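Packing Liquids and Toiletries for a Multi-Stop Trip

Updated September 7, 2026
By Folke Fjeld

Most leaks in luggage start at the cap. Pressure in an aircraft hold or on a mountain road changes enough to push liquid past a thread that seals well at home. The steps below can be done at a kitchen table the evening before departure.

Filling

Fill travel bottles to four-fifths of their volume. Squeeze out a little air before closing the cap, so the walls can expand as outside pressure drops. For carry-on bags, many airports still limit each container to 100 ml. The printed capacity is what counts, and a half-empty larger bottle will be refused. Check the rule for every airport on the route, including connections.

Sealing

Unscrew the cap, wipe the thread, and lay a square of plastic wrap over the mouth. Screw the cap down over it and trim the excess. Flip-tops need a strip of tape across the lid as well. Masking tape peels off clean after a week; packing tape leaves residue. 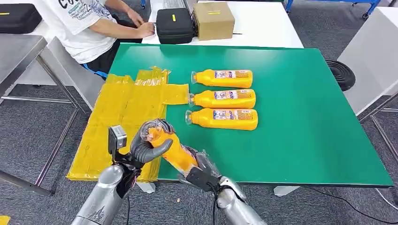
Bag each liquid by type. Soap and shampoo can share a bag. Sunscreen and insect repellent should be kept apart from anything that touches food, and repellents containing DEET should be kept away from synthetic fabrics and plastic eyeglass lenses. Use 2 bags, one inside the other, for oils.

Placement

In a suitcase, liquids go on the wheel side, between soft layers. In a backpack, they go upright near the top, where a leak can be found early. Keep them out of the compartment with papers and chargers.

On the ferry from Cultport to Skirkard the luggage racks are next to the engine room wall and get warm. Solid deodorant and lip balm soften there. Carry them in a day bag.

Altitude

The pass road above Lutitmont reaches 1259 m. Open each bottle briefly at the top, then close it again before the descent. Bottles left sealed will spit when first opened.

Cleaning up

Blot spilled shampoo with a dry towel first. Water added too soon makes foam that takes several rinses to clear. For sunscreen on a bag lining, use dish soap and a soft brush, then air-dry with the zippers open.

See also: Drying Laundry in a Hotel Room; October Packing List for Sjöberg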